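Bedding notes, part two: the small room

Filed under: Bedding, Upkeep
14 comments | Share | Save

The duvet in the small room has been changed over from the summer weight, and as usual the job spread to everything else in there. These are the notes, mostly so that I have them next March when it all goes the other way.

The duvet first. The inner is the Wetari double, which is 2 cm shorter on one side than the other two I have owned, and it has corner loops that don't match the ties in any cover I can find. I now ignore the ties. The cover goes on inside out, both far corners gripped through the fabric, and the whole thing is shaken down over the inner from the head end. It takes ten minutes if the cover has been ironed and slightly longer if it hasn't, as the creased cotton catches on itself.

Once it is on, I fold the top edge back. The fold gives the pillow end some thickness and lets air at the part that gets slept under. It also shortens the drop at the foot, so the duvet needs pulling towards the head before folding, not after. On the long side I let it hang over the mattress but stop it short of the floor, leaving the upholstered base clear for the vacuum cleaner. 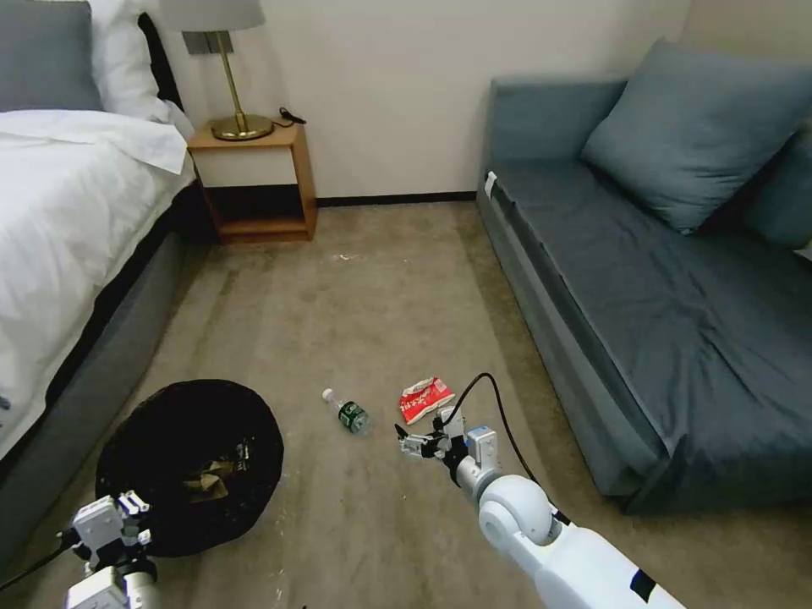 Jesdale wrote in under part one to say that folding the top back is a waste of a good duvet, and that the proper method is to leave it flat for an hour with the window open and then pull it straight up over the pillows. The same message recommended a wool inner for anyone who wakes up too warm at four in the morning.

I tried the flat method for a fortnight. It airs well enough. My objection is that pillows under a duvet stay warm and go limp, and mine are feather, so they need standing up on their ends for part of the day. The wool inner I can't comment on. The Midar one I looked at cost £217, and I was not prepared to find out at that price.

The sofa is the harder problem. The seat fabric wrinkles along the front edge, which is where people sit when they are putting shoes on. Pulling it taut from the back and tucking it in holds for a day at most. I have tried rolled newspaper in the gap (slides out) and a length of foam pipe lagging (better, but squeaks). The current arrangement is nothing at all, with the fabric smoothed by hand whenever I pass. The large cushion goes in the far corner, where it leans against the back and does not get sat on.

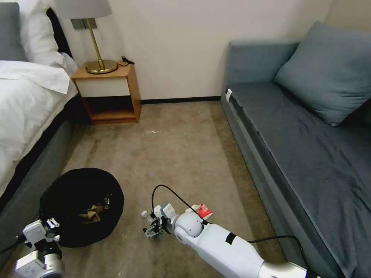

The carpet needs more attention than I have given it. Beige was a poor choice for a strip of floor that takes all the foot traffic between bed and sofa, and the worn patches now show as darker areas whatever the light. Vacuuming across the pile and then along it lifts more than going one way twice. For the stains I have been using the Vũ powder, left on overnight and brushed out with a stiff brush. The faint ones have become fainter. The others are unchanged, and I suspect they are now part of the carpet.

The nightstand gets a dry cloth only. The brass foot of the lamp shows every fingerprint, so I lift the lamp by the stem, dust underneath and put it back without touching the base. The charger cable is coiled on the top, to the right of the lamp. It used to live on the floor, where it was run over by the vacuum cleaner twice — the second time fatally.

Still to do: the mattress wants turning head to foot, and the skirting needs a wipe along the back wall. I will also measure the Wetari again after its next wash, in case the short side has got any shorter.

Shared 10 times | 14 comments | Older post: Bedding notes, part one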